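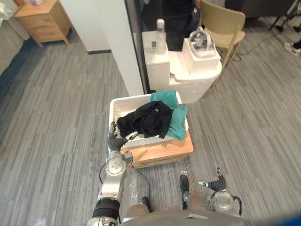
Wallilex open day, who went?

Posted in: Home Robots > Shows & Open Days
Print this page | E-mail to a friend
14 replies | 7 shares

clurk_dan wrote:
Just got back from Clurkirmont and my feet are killing me! They had the laundry demo going in a mocked-up flat. I could've stayed all arvo watching it go after that teal top.

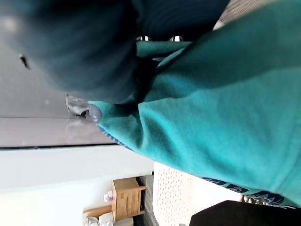 Photo: clurk_dan

Mind you, the bloke from Bhat reckoned they'd be selling them for home use in a couple of years. Pull the other one.

mozzie66 wrote:
Went with my sister, loved it. She timed one shirt at 131 seconds, which still beats my teenager. 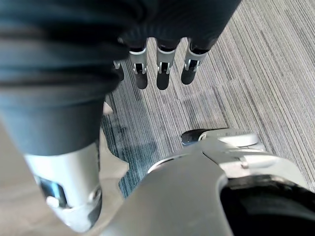 I build hands in my shed (badly) so I was only there for the fingers. Mine are all bare cable and snag on everything. I'm pinching the idea of a fabric cover with the pleats gathered in above the knuckles, that'd sort out half my grief. Anyone know what cloth would wear best?

Custódio Teixeira wrote:
Try swimwear lycra, mozzie. I can't agree on the demo though. Roughly 2,000 people through the door and all that money for one slow load of washing? I wanted to see it deal with the fiddly stuff, straps and

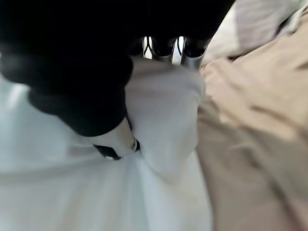 buckles and so on, with somebody from Hustcombe there to answer questions. The queue was too long to ask anything.

clurk_dan wrote:
Fair call on the queue. Still going back in June but.

E-mail this thread | Comments (14)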